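Startseite | Werkstatt | Unterwegs | Über mich | Kontakt

Wenn der Finger nachgibt

Ich hatte ja versprochen, dass es im Oktober endlich den großen Beitrag über das Aufräumprojekt gibt. Gibt es auch, nur anders als geplant, denn uns ist was kaputtgegangen. Und zwar gründlich!

Kurz für alle, die neu sind: Wir sammeln bei Grewal Greifdaten mit Handgreifern. Ein Mensch macht vor, wie man einen vollen Schreibtisch sortiert, und der Arm lernt später daraus. Pro Schicht sollen es 60 Durchgänge sein, meistens schafft man die auch, wenn der Kaffee stimmt. Seit dem Sommer haben wir die neuen Backen aus Widgate, und die fand ich von Anfang an super (deutlich griffiger als die alten, die ständig Staub fraßen). 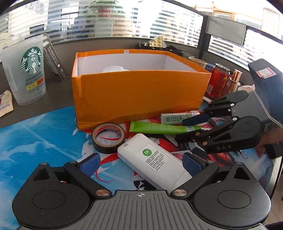 Der Fehler fing ganz harmlos an, nämlich mit einem Knacken. Ich dachte erst, das sei der Tisch. Dann dachte ich, das sei Ross Mowat mit seinen Nüssen, aber der war gar nicht im Raum. Flache, glatte Sachen sind sowieso unsere Angstgegner, und so eine weiße Klimaanlagen-Fernbedienung schräg zwischen den blauen Fingerpolstern ist genau der Fall, bei dem man automatisch fester zudrückt. Das tut man dann eben den ganzen Vormittag, und irgendwann wandert in der Mechanik ein Stift aus seiner Bohrung. Millimeter für Millimeter, ohne dass man es in der Hand merkt.

Bei Durchgang 570 der Serie war dann Schluss. Die eine Backe klappte weg, der Gegenstand flog quer über den Tisch, und ich hatte den Daumen am Gestänge. Blauer Nagel, sonst nichts, aber ich hab so laut geflucht, dass die Kollegen aus Uncombe im Videocall nachgefragt haben. Peinlich!

Viel ärgerlicher ist der Rest. Der Greifer meldet seine Öffnungsweite über einen Sensor, und der hatte wegen des Spiels schon lange Unsinn geschrieben. Wir haben abends die Kurven übereinandergelegt: über 8 Millimeter Abweichung am Ende, bei einem Ding, das angeblich geschlossen war. 121 Durchgänge mussten raus. Ein Arm, der mit solchen Daten trainiert, packt ins Leere oder quetscht alles platt, was er kriegt.

Was wir jetzt anders machen: Vor jeder Schicht einmal die Stifte mit dem Finger abfahren, dann an einem Messklotz schließen und den Wert aufschreiben. Bei Knacken sofort aufhören. Und Daumen weg vom Gestänge, ja, Ross, ich hab's gehört. Sicherungsscheiben sind in Flirnulville bestellt, bis dahin ist Schraubensicherungslack drauf. Ob der hält, schreibe ich euch.

Kommentare (3)

Tüftelkatrin: Autsch, gute Besserung für den Daumen! Welchen Lack nehmt ihr, mittelfest?

→ Antwort vom Blog: Mittelfest, genau. Den festen kriegt man ja nie wieder auf.

holgi_m: Hatten wir an einem alten Parallelgreifer auch, bei uns war die Bohrung ausgeschlagen. Messt die mal nach, bevor ihr Scheiben einbaut.

Neueste Beiträge
Kabelkanal, die dritte
Warum ich keine Saugnäpfe mehr mag
Zu Besuch in Uncombe
Alte Backen, neue Backen: ein Vergleich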